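Chapter 4
When the Kitchen Gets a New Colleague

Ask anyone who has worked a breakfast shift what they would happily hand over, and you'll get a list before you've finished the question! Fetching oil, clearing boards, putting the same bottles back in the same spot - small jobs, hundreds of times a week. This chapter is about what happens to a working day when a machine takes some of them on.
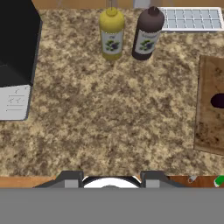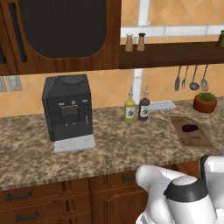 Simulated kitchen, two views of a granite worktop with a robot's gripper in view.

4.1 Rehearsing the job on screen

At the Gavstead staff canteen, the Dremow arm did its first shifts in software. The planners ran 836 practice tasks in a simulated kitchen and 802 were finished without help. The cooks were invited to watch, and this is where it gets really interesting, as they spotted things the planners had missed. Why reach across the board for the vinegar when someone will be chopping there? Two of the routes were redrawn that same week.

4.2 Who does what now?

Automation seldom removes a whole job. It takes out pieces, and the pieces left behind have to be fitted together again. At Gavstead the cooks gained time for tasting and plating, but they also picked up new duties: checking the arm each morning, keeping its reach clear and deciding when to stop it. As you read, keep two questions in mind:

- Which tasks moved to the machine, and who chose them?
- What did people have to learn, and were they given time to learn it?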